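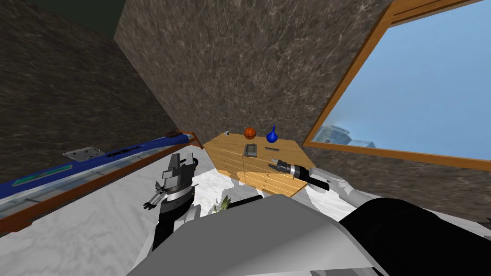 Stone makes a room cold and loud, Angeliki Galanis objected at the end of the previous lecture, and no amount of careful detailing will persuade a family to live with it. The objection is taken up in sections 2 and 3 of this handout.

Interior Materials and Finishes
Lecture 4: Marble on Walls and Floors
Revised 5 Feb 2024

1. Terms

In geology, marble is limestone or dolomite that has been changed by heat and pressure until its grains have grown together. In the stone trade the word is used more loosely and may cover any limestone that takes a polish. Students should use the geological sense in written work and note where a supplier's label departs from it.

Veining is the result of impurities such as clay, iron oxides or graphite in the original rock, or of cracks later filled by other minerals. It is not in itself a defect. A vein may still be a line of weakness, and thin slabs with heavy veining are commonly backed with mesh before they are cut.

Dark and light marbles may be used together, with the walls in one and the floor in the other. A pale floor returns more daylight to the room. A dark wall absorbs it, and the areas beside a large window can then look dimmer than a meter reading would suggest.

2. Warmth

Marble conducts heat well. A marble floor at the same temperature as a wooden one draws heat from a bare foot more quickly and is felt as colder. The difference is one of conduction, and a room thermometer will not show it.

The same property makes stone a suitable covering for underfloor heating. The response is slow at first, as the slab and screed must both warm through, and the floor remains warm for some time after the system is switched off. Readings for the Stekska case study are to be taken at intervals of 15 minutes.

3. Sound

Polished stone reflects nearly all the sound that reaches it. Where both walls and floor are stone, speech becomes tiring to follow, particularly for older listeners. Curtains, rugs and upholstered seating are the usual remedies. Wooden storage furniture breaks up reflections to a limited degree but absorbs little. Acoustic treatment is most easily provided at the ceiling and should be considered before the lighting layout is fixed.

4. Fixing and care

Wall slabs above 2 meters are to be held by mechanical anchors in all coursework drawings. Adhesive alone will not be accepted. Joints must be shown, including the movement joint at internal corners, which was missing from a number of the September submissions.

Marble is dissolved slowly by weak acids. Vinegar, lemon juice and many bathroom cleaners leave dull marks known as etching. Sealers reduce staining but do not prevent etching, and the two are often confused in product literature. Etched areas can be honed and polished again by a competent contractor.

5. Assignment

Prepare a finishes schedule for the ground floor of the Nikolaidis house. Include one stone and state its finish, thickness and method of fixing. The accompanying statement should address warmth and sound under separate headings.

The schedule carries 50 of the 100 marks available for this unit. Sample slabs may be examined in the materials library on request to Stelios Lazaridis. Samples must not be removed from the library, and the Tustineck samples are to be handled on the bench only.

Reading for Lecture 5: course reader, chapter on timber flooring.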